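Fandstead Shared Workroom
Table and Small Supplies Checklist, with comments
Ledley building, upper floor. Revised in July.

This list is for the person who closes the workroom. Please go through it in the same order as it is written. After each point I put my comments from the last inspection, so you can see what was found and what I would like to be better. English is not my first language, so if some point is not clear, please write a question mark next to it and I will write it again.

Mark each point with OK, FIX or ASK. FIX means you can repair it yourself the same evening. ASK means leave the thing as it is, put a note on it and tell the office.

PART A — FLOOR AND WAY OUT

A1. The way from the big table to the door is free. No bags, no boxes, no rolls of paper.
Result: FIX
Comment: One carton from Beaudoin was standing behind the door, so the door opened only halfway. I moved it under the window. Deliveries must go to the shelf on the day they come, also when the shelf looks full.

A2. No small things on the floor under the table.
Result: FIX
Comment: I found 2 clips and the cardboard middle of a used tape roll. A person who steps on a clip can fall the same as on a marble. Look with a flashlight, because the floor is dark near the wall.

A3. Chairs are pushed in, and none of them has a loose leg.
Result: OK
Comment: The chair with the repaired back is still good. I sat on it and leaned to both sides.

A4. Extension cords are rolled up and hanging on the hook.
Result: OK
Comment: One cord has old tape around it near the plug. The plastic below is whole, I opened the tape and checked. Still, please do not put tape on cords. If a cord looks like it needs tape, it needs to be thrown away.

PART B — TABLE SURFACE

B1. The surface is clean and has no sticky places.
Result: FIX
Comment: There was glue from tape along the front edge, where people cut pieces and stick them to wait. It collects dust and then it takes the sleeve of the next person. Use warm water with a little soap first. The strong cleaner is only for the office to give out, and only with the window open.

B2. No splinters and no raised edges. Pass a folded cloth along the edge, not your hand.
Result: OK
Comment: The cloth did not catch anywhere. In winter it caught at one corner and we sanded it, and it has stayed smooth.

B3. No blades on the table or in the baskets.
Result: OK
Comment: This is the most important point in Part B. All blades go in the tin with the lid. I do not accept a blade "only for tonight" in a basket, even wrapped in paper.

PART C — TAPE ROLLS

C1. Rolls are lying flat, they are not standing on the round side.
Result: OK
Comment: Standing rolls go over the edge very easily when somebody bumps the table. The wide ones are heavy enough to hurt a foot in a light shoe.

C2. The free end of each roll is folded over a little.
Result: FIX
Comment: On half of the rolls I could not find the end without using my nail. Fold it to the width of one finger. People who cannot find the end take a knife to look for it, and this is how we had the small cut on a thumb in spring.

C3. Rolls are not deformed, and the sides are clean.
Result: OK
Comment: A roll that has become oval does not sit on the dispenser and jumps off when you pull. If you find one, keep it for closing cartons by hand and do not put it with the others.

C4. Wide rolls and narrow rolls are not pushed inside each other.
Result: OK
Comment: It saves space but then two people pull at it to get it apart. Please leave them separate.
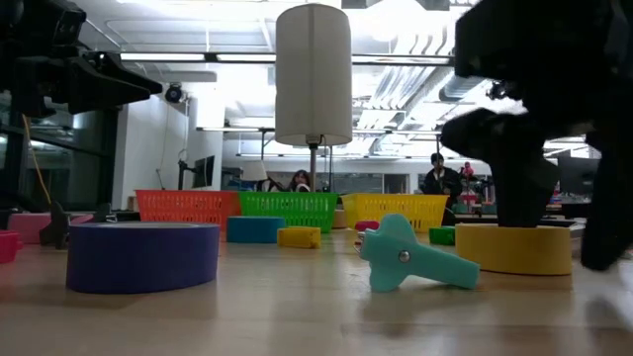 C5. Colored tape is used only for marking. For closing heavy cartons we use the strong tape from the shelf.
Result: ASK
Comment: I saw a carton of Rollstead catalogs closed with thin colored tape. It was holding, but the bottom was already hanging down a little. Whoever lifts this carton next will have the catalogs on the feet. I put a note on it.

C6. The stock of rolls is written in the book.
Result: OK
Comment: The book says 66 rolls, full and started together. The shelf and the book agreed this time. Thank you to the persons who write it down.

PART D — CLIPS AND SMALL PLASTIC PIECES

D1. Clips open and close without sticking. Press every clip one time before it goes in the basket.
Result: FIX
Comment: Several were stiff. A stiff clip opens suddenly and can pinch the skin between the thumb and the finger. If it does not move with normal force, it goes out. Please do not oil them — the oil goes on the paper and later on the hands.

D2. No wire is sticking out in a place where the fingers go.
Result: ASK
Comment: Where a clip has a wire, look at where the wire ends. If the end points outside and is sharp, put the clip in the envelope marked BROKEN and do not try to bend it back with your fingers. With pliers it is allowed, but wear the safety glasses.

D3. Rivets are tight.
Result: OK
Comment: Hold the clip by the handle and shake it next to your ear. If it makes a noise, the rivet is loose. I shook all I could find and heard nothing.

D4. Clips with a narrow tip are put away first.
Result: FIX
Comment: I want to change the habit here. At the moment people put away the big pieces first and leave the small ones for the end, and then it is late and they stay out. A narrow tip that looks up is a bad surprise for the palm of a hand. Begin with these, then the other clips, then the tape.

D5. No cracks in the plastic.
Result: OK
Comment: Check near the joint, it is where the crack begins. White lines in colored plastic mean that it will break soon. Pieces with white lines also go in the BROKEN envelope.

D6. Small pieces are out of reach before the children's group comes in.
Result: FIX
Comment: The children's group uses the same table in the morning. Anything that can go in a mouth must be in a basket, and the basket must be on the high shelf with its lid. One small piece was left behind a tape roll and I saw it only when I bent down. Please bend down. From a standing position the rolls hide too much.

PART E — BASKETS

E1. The rim of each basket is smooth, no broken teeth.
Result: OK
Comment: Use the folded cloth again, the same way as for the table.

E2. The walls between the slots are whole.
Result: ASK
Comment: When one of the thin strips between the slots breaks, it leaves two points, and they scratch the back of the hand when you reach in. Do not repair it with tape. I tried this one time and the tape came off inside of a week, with all the small things glued to it.

E3. Nothing is sticking out through the slots.
Result: FIX
Comment: The thin handles like to go through the slots, and then the person who carries the basket against the body gets poked. Shake the basket a little before you lift it and look at it from all sides.

E4. Baskets are not standing at the edge of the table.
Result: OK
Comment: The rule is a full hand of space between the basket and the edge. We had one fall last year and it took the whole evening to collect everything.

E5. Baskets are not too heavy.
Result: OK
Comment: I weighed the heaviest one on the kitchen scale and it was 1,848 grams. The next was 1,118 grams. Both are fine for one hand, but not above the shoulder. For the high shelf please use the step and both hands, and let somebody pass the basket up to you.

E6. Each basket has one kind of thing.
Result: FIX
Comment: We agreed this a long time ago and it works for some weeks and then it stops. I think the problem is that the label is on the shelf and not on the basket, so when the baskets are on the table all together there is nothing to read. I will make labels for the baskets too. Until then, please ask if you are not sure, it takes one minute.

PART F — LIGHT AND AIR

F1. The lamp over the table works and does not blink.
Result: OK
Comment: It needs some seconds to become fully bright. Wait for it before you start to check Part D, the small cracks are not visible in poor light.

F2. The window opens and closes.
Result: OK
Comment: The handle is stiff but it turns. Close it before you leave, also when it is hot. At 6:30 in the evening the wind comes from that side and blows papers off the table.

F3. The first aid box is on the wall and complete.
Result: FIX
Comment: Small bandages were missing again. I put in a new packet. If you take the last one, write it on the paper inside the lid.

OPEN POINTS FROM THIS INSPECTION

— Carton of Rollstead catalogs: to be closed again with strong tape, bottom also.
— One basket with a broken strip: the office must decide if we order a new one from Beaudoin or take one from the storage room.
— Labels for the baskets: I will do it.
— Clips in the BROKEN envelope: do not take them back out, please. Two times now a clip with a note on it has returned to the table without the note.
— New flashlight battery, the light is already weak.

Leave the filled list in the tray next to the door. If all points are OK, I would still like to read one or two words of comment, because a list with only OK from top to bottom does not tell me if the person looked under the table.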